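Open day at the Bristier mill, Shiferaw Lane

I had walked past the gates for 11 years before they let the public in, and I went expecting to be sold something. The leaflet promised "the future of cloth". Parking was £4, cash only, payable to a lad in a tabard who had no change.

Our guide was Lemlem Ayele, who knows her weaving and was a good deal better than the film we had to sit through first. The film says the mill has cut its water use by 58 per cent. By 58 per cent of what, and starting when? I asked. She said she would find out, and took my email address. That was in March and I have heard nothing.

The weaving shed is worth the trip. It is far too loud to talk in, so for ten minutes there was no sales pitch at all. After that we went through to the finishing rooms, where the subject was black upholstery fabric and how well it wears.

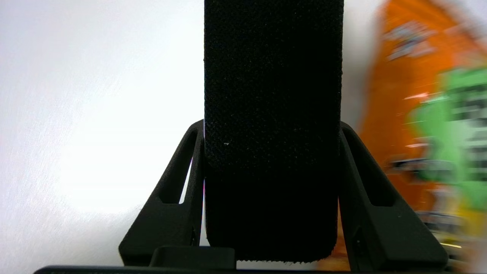
Black woven fabric, with a bit of lint showing.

Lint is my quarrel with the stuff. Any black cloth looks smart until it has been in a house with a cat. Oskari Heinonen, who runs finishing, told us the new range, called Drelby, "resists everyday fluff". I have owned three sofas that resisted everyday fluff. When a woman near the front asked about frayed edges he talked about thread counts for a while, and I don't think she got her answer either.

The testing room came last.

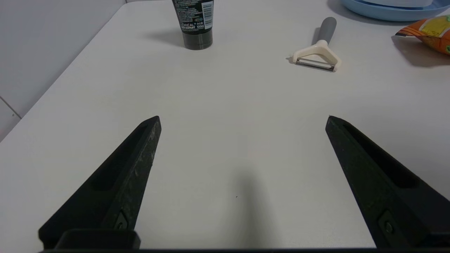 Rub tests are a fair way of comparing one cloth with another, but they don't tell you much about children, zips or sitting on the arm of the chair. I would have liked to see a piece that had been in use in a pub for five years. There wasn't one.

The shop had remnants at decent prices and cushions at silly ones. Tea was free and the flapjack was good. I bought two metres of grey wool, which I had no need of.

Next opening is July 29, 2024. Book ahead, bring coins for the car park, and skip the film if you can.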